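Visit report: Jakard canteen services, Stukden site
2/8/21

Jakard runs the kitchens and dining rooms for several large employers in the area, and the one at Stukden is the biggest. It serves 427 lunches on a full day. We were invited to look at the dishwashing area, which was rebuilt last June, and at the small development room next to it where the company is trying out robot arms for handling crockery.

The visit started in the dining room at the end of lunch. Diners leave their trays on a belt that runs through the wall. Before the rebuild, people stood on the other side of that wall and did everything by hand: scraping, stacking, loading, unloading, and carrying the clean stacks back to the serving line. The belt is still there but the layout behind it has changed. A tray stripper supplied by Bianchini now takes the cutlery off with a magnet and drops it into a soak tank. The washing machine is a long tunnel type, fed from one end and emptied at the other.

Noise was the first thing we noticed. The staff wear ear protection at the loading end and most keep it on for the whole shift. The site manager told us the new tunnel is quieter than the old one but the tray stripper is not, and that the two together come out about even. A screen is on order.

The heat is better. Steam used to come out into the room at the unloading end, where it is now drawn off through a hood and used to warm the incoming water. Two of the staff we spoke to mentioned the hood before they mentioned any of the machinery. One of them has worked there through three kitchen managers and said she no longer has to change her shirt halfway through.

The jobs themselves have changed more at the loading end than at the unloading end. Scraping is mostly gone. What is left is watching the belt, pulling out things that should not be on it (phones, yogurt pots, once a set of car keys), and clearing jams. Staff rotate every 60 minutes, which was their own request. They found the watching more tiring than the scraping had been, and there was some grumbling about it in the first weeks. Pay for the role went up one grade because operators now sign off the chemical dosing.

No one lost a job in the rebuild, according to the manager. Two people moved to the serving line and two retired and were not replaced. A staff representative gave us the same account, but added that the hours offered to part-timers went down and have not come back. That point did not appear in the slides we were shown at the start.

At the unloading end, almost everything is still done by hand. Plates come out hot and in order and are easy to stack. Bowls are the trouble. They come in several sizes and patterns, they are washed upside down, and each one has to be picked up, turned over and put on the right pile. Over the course of a shift this is hard on the wrists. It was the reason most often given for sick leave in the old arrangement, and it is the part of the work Jakard would most like to take away from people.

The development room is where they are working on that. It is a plain room with a bench and a sink, and the work is done with an outside partner, Worov, who supply the control software. The arms work in pairs over ordinary household items at present — the racks from the tunnel machine will come later.

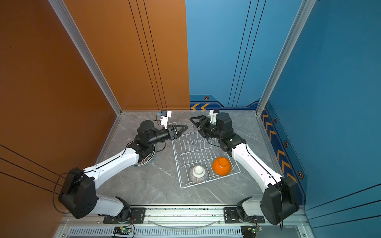

Robot cell in the development room, with two upturned bowls in a wire dish rack between the arms.

The engineers were open about how far there is to go. Picking up a single bowl is manageable. Bowls that have slid against each other are harder, and glazed surfaces confuse the cameras under some lighting. They would not give a date for a trial in the kitchen and said any trial would run beside the staff, at one outlet only.

Kitchen staff have been asked to come in and comment. Four have done so. Their main complaint was speed. Their second was that the engineers had not thought about chipped bowls, which a person feels with a thumb and sets aside without stopping. Chips have since been added to the list of things to detect.

We finished with coffee back in the dining room and a short question session. Several of us asked about cleaning the arms themselves, and the answer was that the present ones could not be used in a wet area and would need covers or a different model. Costs were not discussed. The training plan for operators was promised to us in writing and will be passed on to members when it arrives.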